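Durkness Votes Blog » Elections » How the ward recount threshold works

How the ward recount threshold works

21 Jan 2019

The Esamton council race in Durkness ended with a margin of 14 votes, and the town clerk has scheduled a recount. The local rules are short but badly organized, so I have put the relevant parts in one place.

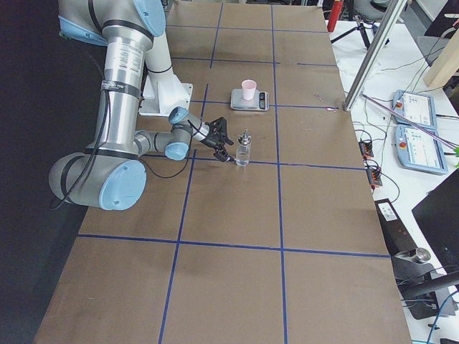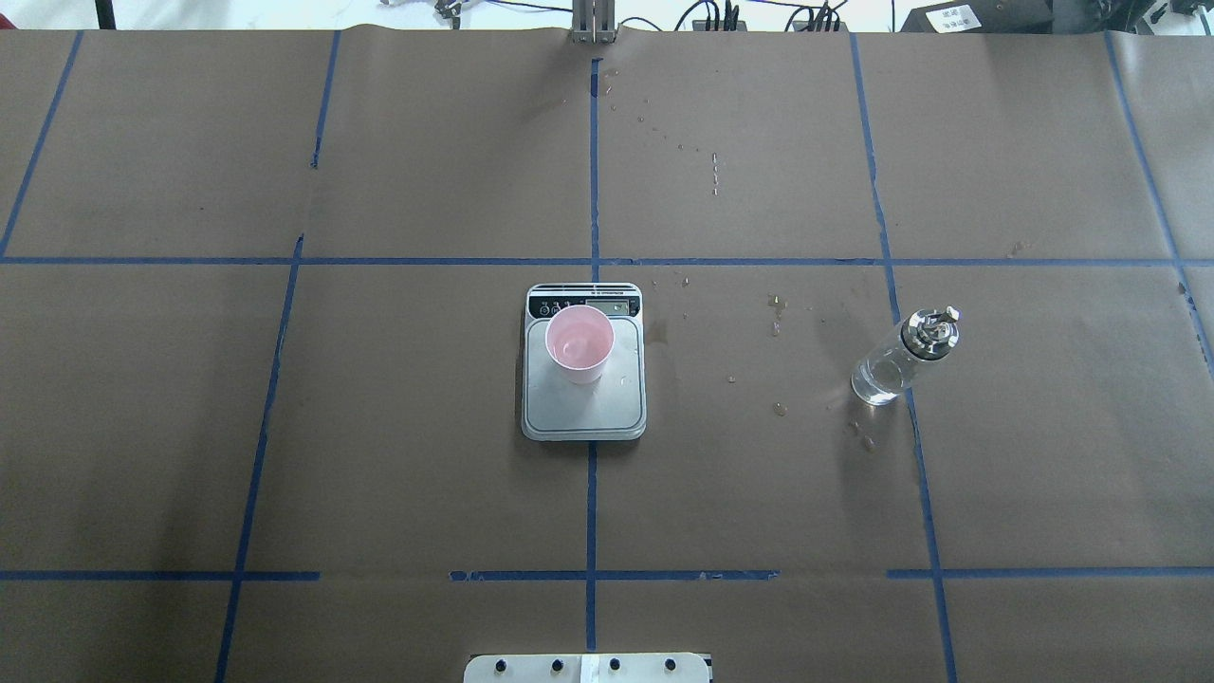 Who pays for the recount?

The town pays when the margin is under the threshold in the charter. Above it, the candidate who asks must post a deposit of $400, returned only if the result changes.

The threshold is 2 percent of the ballots cast for that office. Ballots left blank for the office are not part of the base. This matters in Esamton, where many voters marked the top of the ballot and skipped the council line. Using total turnout as the base gives a larger number and the wrong threshold. The figure in the Arango newsletter last week was worked out that way.

A request has to reach the clerk within nine days of certification. Weekends count. If the last day falls on a holiday, the period runs to the next business day. An automatic recount needs no request, but the clerk must still post a notice with the time and room.

Counting is by hand, one precinct at a time. Each candidate may send one observer per table. Observers may challenge a ballot but may not touch it. Challenged ballots go into a separate envelope and are ruled on after the last precinct is finished – not as they come up, which was the practice before the August rule change.

The charter says nothing on absentee envelopes rejected on election night. My reading is that a recount covers only ballots already accepted, and that a rejected envelope has to be raised in a separate challenge. The Vustico charter states this outright in its recount section. Ours should too.

I will post the precinct totals when the clerk releases them.

Filed under: Elections, Town charter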